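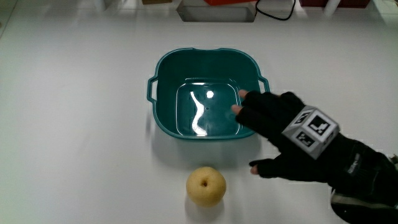 1/9
Budgetplanung für den Greifarbeitsplatz, Stand heute. Ich schreibe das zusammen, weil im März mehrere Leute nach unseren Posten gefragt haben und ich damals nur grobe Schätzungen hatte. Inzwischen liegen die Angebote vor. Alle Beträge netto, in Euro.

2/9
Aufgabe: Obst einzeln in eine Kunststoffschale legen. Zuerst macht das ein Mensch mit Handschuh und Markerwürfel auf dem Handrücken, später soll es der Arm übernehmen. Für den Anfang nehmen wir runde gelbe Birnen, Typ Nashi. Die Schale ist quadratisch, petrolfarben, mit zwei kleinen Griffschlaufen.

3/9
Größter Posten ohne den Arm ist die Kameratechnik. Pellus hat 1582 für Kamera, Objektiv und Halterung angeboten. Godoy war günstiger, aber ohne Halterung und mit längerer Lieferzeit. Jeferson Moura hat beide Angebote nebeneinandergelegt, wir nehmen Pellus.

4/9
Beleuchtung hatte ich im ersten Entwurf gar nicht drin. Das war ein Fehler. Weiße glänzende Tischplatte, glänzende Schale, Licht von oben: Am Schalenboden steht ein heller runder Fleck und links daneben zieht sich ein langer weißer Streifen. Für die Bildauswertung will man das nicht. Eingeplant sind jetzt 490 für zwei Flächenleuchten mit Diffusor.

5/9
Alternative wäre eine matte Auflage plus matte Schalen. Yogesh Bisht ist dafür, Lâm Dương dagegen, weil die Schalen beim späteren Betreiber auch glänzen. Ich habe die Auflage als Option stehen lassen, die Schalen bleiben, wie sie sind.

6/9
Kleinteile, die man gern vergisst:
– Handschuhe, schwarz, fingerlos, 27 pro Stück. Bitte mehrere Größen bestellen.
– Markerwürfel, drucken wir selbst. Material fällt kaum ins Gewicht, die Arbeitszeit schon.
– Ersatzschalen.
– Obst. Läuft unter Verbrauchsmaterial und muss jede Woche neu gekauft werden.

7/9
Arm und Greifer: Wir kaufen vorerst nicht. Jovham vermietet monatsweise, die Miete wird bei späterem Kauf angerechnet. Marcelino Cavalcanti will vor der Entscheidung den weichen Greifer von Kika testen. Druckstellen an Birnen sieht man oft erst am nächsten Tag, also muss der Test über mehrere Tage laufen – das verschiebt die Bestellung entsprechend.

8/9
Personal steht bei uns in einer eigenen Zeile. Geplant sind 40 Stunden für die Aufnahmen mit Handschuh, dazu fast noch einmal so viel für Kalibrierung und Durchsicht. Wer nur die Hardware rechnet, kommt auf eine Summe, mit der man nichts anfangen kann. Wagner Bittencourt hat mir die Zeile beim letzten Antrag gestrichen, diesmal bleibt sie drin.

9/9
Offen sind noch die Versicherung für das Mietgerät und die Frage, ob die Leuchten über Investition oder Verbrauch laufen. Wer Erfahrung mit Mietkauf bei Leichtbauarmen hat, gern melden, vor allem zu Wartung und Rückgabe. Die Tabelle mit den Einzelposten schicke ich auf Anfrage.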